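Section 6 Running the Steamed Bun Demonstration

Applies to the Clutton two-arm cell as set up for visitor sessions at Flinddale. Revision of 1 April 2023. Replaces the demonstration notes in the October issue, which assumed a single arm and a tray of dry goods.

6.1 Scope

This section covers the demonstration only: lid off, buns from steamer to plate, reset. For power-up, homing and emergency stop checks see Section 3. For program editing see Section 8. Do not edit programs during an open day.

The operator must have completed the cell induction. A second person, called the host in this guide, speaks to visitors and stays on the visitor side of the floor tape. The operator does not take questions while either arm is enabled.

6.2 Before visitors enter

1. Confirm both arms are homed and disabled.

2. Place the steamer at the centre of the table with its handles pointing left and right. Leave it unplugged. The demonstration does not use heat.

3. Seat the perforated tray flat inside the steamer. A tilted tray is the most common cause of a missed pick.

4. Load four buns on the tray: one back, one left, one right, one front. Leave a clear gap between neighbours.

5. Fit the glass lid with its handle centred.

6. Set the round plate to the right of the steamer, inside the taught area.

7. On the left laptop, load the program SKITON_BUNS and check that the cycle counter is visible. The counter stood at 1,638 when this revision was written. It is not reset between sessions.

8. Walk the visitor line and check that no one can reach the table from it. Standing distance is 2 metres from the nearest table edge.

Note: Buns handled by the cell are not to be eaten, by staff or by visitors. Label the discard tub before doors open.

6.3 Lid removal

1. Host announces that the arms are about to move.

2. Operator enables both arms and selects LID. The speed override must read 20 per cent. Higher values are locked out in visitor mode.

3. Press RUN and hold the enabling switch at its middle position. 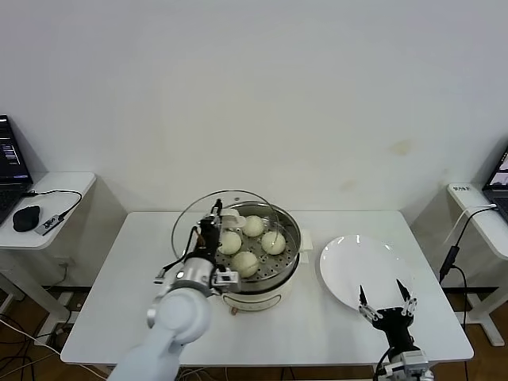 The lid is raised with a slight tilt before it travels left. The tilt is deliberate and was taught by hand. If it is removed from the path, the rim can catch the tray wall on the way out.

4. Wait for the left arm to place the lid flat on the table to the left of the steamer. The program pauses at this point.

5. Check that the lid is flat and clear of the steamer before acknowledging the pause.

Caution: The lid is glass. If it slips, release the enabling switch and do not try to catch it. Clear visitors from the line, disable both arms, then deal with the lid wearing the gloves from the cell cabinet.

6.4 Transfer to plate

The right arm carries out the transfers. The left gripper stays open near the lid until the reset.

1. Select TRANSFER and press RUN.

2. Watch the fingers as they close on each bun. Light denting is acceptable. If the surface splits, stop and reduce the grip setting by one step.

3. Allow each bun to be carried across and lowered. Do not reposition the plate while the right arm is enabled, even if the placement looks off-centre. 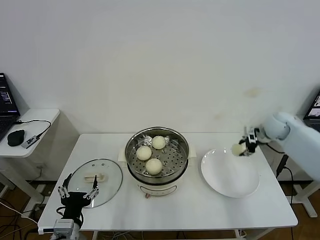 4. If a bun is dropped outside the plate, let the arm finish its move and return to the hover position, then release the enabling switch. Disable both arms before reaching in.

5. If a pick is missed, the program shows code 101 and holds. Select RETRY once. If the code comes back, skip that position and carry on with the next.

6. Between picks, the host may invite visitors to look at the spacing on the plate. Each placement is offset from the one before so that the fingers have room to open.

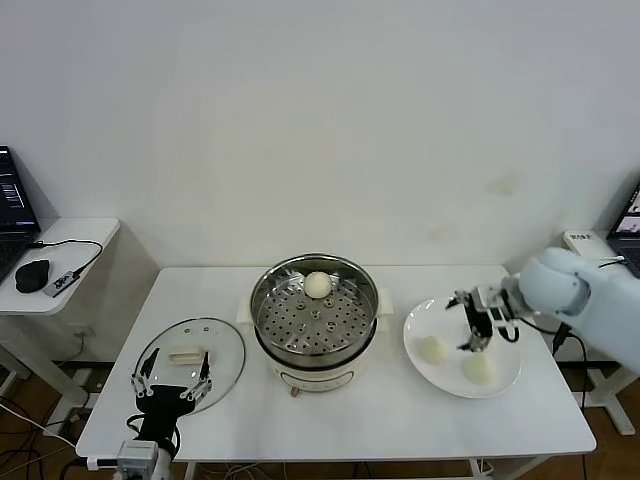 6.5 Ending the cycle and resetting

1. When the tray is clear, select PARK. Keep the enabling switch held until both arms report parked.

2. Disable both arms and remove the plate.

3. Inspect the buns. Replace any that are split, sticky or flattened. A soft bun will hang on the fingertips and spoil the next release.

4. Wipe the fingertips with a damp cloth. Do not spray cleaner on the grippers – the wrist connectors are not sealed.

5. Repeat from step 3 of 6.2.

6.6 Wrist camera view

Visitors often ask what the robot sees. The wrist camera feed may be shown on request with both arms parked.

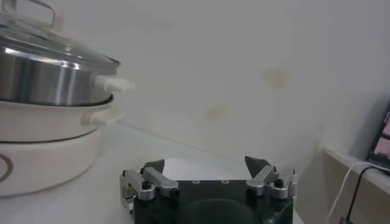
Leave the exposure on AUTO. White cookware against a white wall gives a low-contrast picture, and a fixed exposure that suits one end of the table tends to wash out the other. Hosts should explain that a wrist camera sees its own fingers whenever it is running, and that the software is set up to ignore that part of the view.

Do not jog an arm to improve the view for visitors. If a different angle is wanted, record it before the session and play it back.

6.7 Session record

Fill in the cell log after each group: start time, cycles completed, codes shown, buns discarded. Faults that stop a session are reported the same day to Fumiko Hamada. Wear on the fingertips goes on the Urbonaitė sheet at the back of the log – one line per gripper, left first.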